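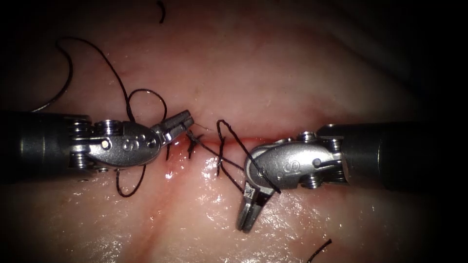
Home Journal Builds About

2 min read

September 11, 2018

Long evening at the Briditz workshop. Spent the first part on the Zarnik controller, which kept dropping the right arm's wrist roll. The gain was at 944 from the last session. Brought it down to 642 and the shake in the jaws went away, though the arm feels slower to my hand now. I can live with slow.

Then suturing. The knot is still the hard part -- wrapping the thread takes me far longer than passing it through, and I keep pulling the tail too short. Black thread is easy to follow on pink, at least. It gets lost over the dark shafts.
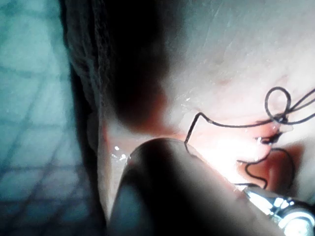
Knot and standing loop, from the wrist camera.

The light is too strong close in. I want to try it at 40 percent before touching the exposure settings again.

Left cable tension still needs checking. The Figueroa pulleys squeak at full bend, and I have 2 spares in the drawer if it comes to that. Ordered more cable from Grorden on the way out. Home late, ate standing up, went to bed.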